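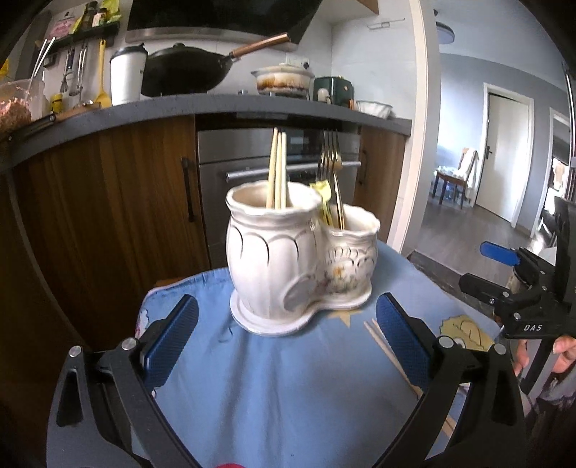 chopsticks on one side, forks on the other, all but one loose pair in their little white pots 🍴

So Folden Fall Market is "reimagined" this year. Meaning 30 booths, timed entry, and a shuttle from the Orkora lot that I will believe in when I'm sitting on it.

They say 3000 people signed up. For a craft market. In Folden. Ok.

Stopped at the Fedoruk bead table. Every bracelet was "one of a kind." I saw the same one of a kind in four colors.

And the lady swore the stones came from Zurnamia. Asked her where Zurnamia is. She said "overseas" 🙄

Did I buy 2 bracelets? Yes. Do I think they'll make it to December without turning my wrist green? I do not.

The "local honey" had a zip code on it from three states over. Put it back.

Cider was good though. I'll give them the cider. Six bucks for a cup that's half ice, but good.

Everybody's posting "best market ever!!" and I want to know which market they went to, and if it had parking.

Probably going back next weekend. Mom wants a wreath.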